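Claria para montar un marketplace pequeño: tres meses de uso

Voy rápido que tengo que cerrar facturas. Me lo habéis pedido varios por correo, así que va la reseña de Claria, la herramienta con la que llevamos Gomitz desde enero. Pagada de mi bolsillo, sin acuerdo ni enlace de afiliado ni nada.

Contexto mínimo. Gomitz pone en contacto hornos de barrio con cafeterías que no quieren hornear. Dos lados, como siempre. Las cafeterías llegan solas. Los hornos no, los hornos hay que ir a buscarlos a las cinco de la mañana, que es cuando te cogen el teléfono. Antes lo teníamos todo en hojas de cálculo y un formulario. Aguantó hasta los 17 hornos, luego un desastre: pedidos duplicados, dos cafeterías con la misma bandeja asignada, yo pidiendo perdón por WhatsApp.

Claria promete catálogo, cobros repartidos y panel para cada lado, sin programar. Lo cumple a medias.

Alta de proveedores

Lo mejor con diferencia. El horno recibe un enlace, sube una foto, pone precio y cantidad mínima, listo. Sin contraseña. Eso último parece una tontería y no lo es, con la herramienta anterior (Plulmont) perdíamos a la mitad en la pantalla de "cree su cuenta".
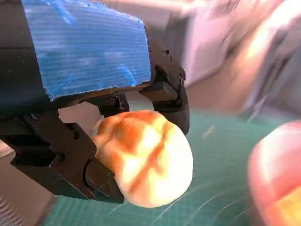 Panecillo redondo, de color crema claro.

Las fichas quedan bien en móvil. En ordenador, regular, la foto sale enana y el texto se parte donde le da la gana. Escribí a soporte, me dijeron que estaba en la lista. Sigue en la lista.

Un detalle que me gusta: puedes ocultar el precio hasta que la cafetería esté validada. Los hornos no quieren que el vecino vea lo que cobran. Normal.

Otro que no: las categorías son fijas. Tienes "panadería" y punto. Para separar dulce y salado hay que tirar de etiquetas, y las etiquetas no salen en el buscador si no las activas una a una. Una tarde entera perdida con esto.

Cobros y comisiones

Aquí viene el lio. El reparto automático funciona: paga la cafetería, Claria retiene nuestra parte y el resto va al horno. En tres meses ni un céntimo bailado. Pero los plazos... El horno cobra cuando se confirma la entrega, y confirmar lo tiene que hacer la cafetería. ¿Y quién se acuerda de confirmar con la barra llena? Exacto. Acabamos mandando recordatorios a mano.

Se puede poner confirmación automática pasadas unas horas, solo en el plan caro. Me parece feo. Para un mercado donde el lado difícil es el que vende, cobrarte aparte por pagarle a tiempo es no haber entendido el negocio.

Devoluciones parciales: sí. Facturas con el IVA bien separado: sí, tras pelearme un rato. Exportar a la gestoría: un CSV con las fechas en formato americano. En fin.

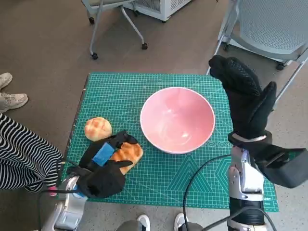

Precio

El plan básico son 200 al año y se queda corto enseguida. El siguiente sube bastante y va por volumen: hasta 4.000 pedidos entras en el primer tramo. Nosotros ni nos acercamos, pero si tenéis tickets pequeños y mucha rotación haced la cuenta antes. El salto al segundo tramo duele.

Sin permanencia. Te puedes llevar los datos, lo comprobé antes de firmar nada y recomiendo hacer lo mismo con cualquiera.

Frente a las otras

Probé tres antes de decidir. Plulmont, más bonita, más lenta, y el alta espantaba a los hornos. Agbeko, muy potente pero pensada para quien tiene un desarrollador en casa; la documentación es buena, eso sí, y si mañana creciéramos volvería a mirarla. Claria ganó por el enlace sin contraseña. Tal cual. Todo lo demás se lo perdono por eso, de momento.

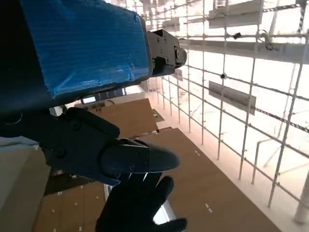

Le pregunté también a Sneha Shakya, que lleva un mercado de clases de cerámica con el mismo programa, y su queja es otra: las valoraciones. Solo valora el comprador. A ella le hace falta que el taller pueda valorar al alumno, porque hay quien reserva y no aparece. Para mi caso me da igual, entre hornos y cafeterías se conoce todo el mundo, pero si vuestro mercado va de desconocidos miradlo bien.

Soporte: contestan en el día, en español correcto, y a veces hasta lo arreglan. El chat desaparece a las seis de la tarde. Nuestros problemas empiezan a las cinco de la mañana, asique mal encaje.

Lo recomiendo para empezar, con pocos vendedores y ganas de captar rápido. Para algo ya rodado, no lo tengo claro. Yo renuevo un año y luego veremos.

Si alguien ha conseguido que los recordatorios de confirmación salgan solos con el plan básico, que me escriba por favor.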